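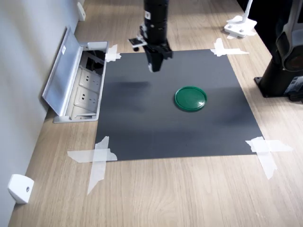
## The Woman Who Reads Your Parking Signs

The town of Burkevstead has 337 parking signs, and one person has the job of making sure each of them means something. She works out of the second floor of the old water office, next to a radiator that clanks, and she asked me to leave her name out of this. "I get enough mail," she said.

The mail is mostly from people who have been towed. A few letters are from people who would like their neighbors towed. She keeps the second kind in a thicker folder.

She came to parking signs by way of greeting cards. For three years she wrote verses for Pririne, a card company that has since moved on to candles, and she says the work is closer than you'd think. "You have a small rectangle, and the person looking at it is in a hurry and possibly upset." When the town put out an ad for somebody to rewrite its street signs in plain language, she sent in a sympathy card as her writing sample. They called her the next morning.

Her first assignment was a pole on Luik Street that held five separate signs, two of which disagreed about Saturday. One allowed parking until 6 p.m. The other allowed it only for vehicles "engaged in loading," a phrase she pronounces the way other people say "root canal."

"I stood under it for most of a lunch hour," she said. "A man pulled up and asked me if he could park there. I told him I worked for the town and I had no idea. He parked. I've always wondered how that went for him."

The five signs are now one. It took four months, most of it spent on whether to write "until" or "to." She favored "until." The public works department favored "to," on the grounds that it was shorter and they paid for the paint. The sign says "to."

She doesn't hold a grudge, or says she doesn't -- she brought it up again twice while I was putting on my coat.

What she has learned is that drivers read about as much of a sign as they want to be true. A sign that says "No Parking Except Sunday" will be remembered as "Parking Sunday," and by the following month simply as "Parking." So she puts the bad news at the top, in the biggest letters, and leaves the exceptions for those with the patience to deserve them.

She tests every draft on the front desk staff downstairs, who get a few seconds with the card before she takes it away and asks what day they can leave the car. Anyone who asks to see it again has given her the answer she was after.

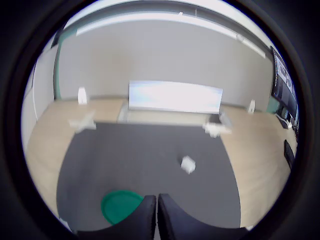
Why not just use symbols and skip the words altogether?

"Because a symbol is only clear to the person who drew it," she said. The town tried a row of pictograms outside the Clistaritz bakery, and one of them, meant to show a delivery van, was widely taken for a loaf of bread. People thought the spaces were reserved for customers. The bakery saw no reason to correct them.

Her budget this year covers 100 new signs, and she has a list taped to the wall in the order she'd like to see them go. At the top is the one outside her own building. It reads "Permit Parking Only By Permit," and it has been there longer than she has.

I asked where she parks.

"I take the bus," she said.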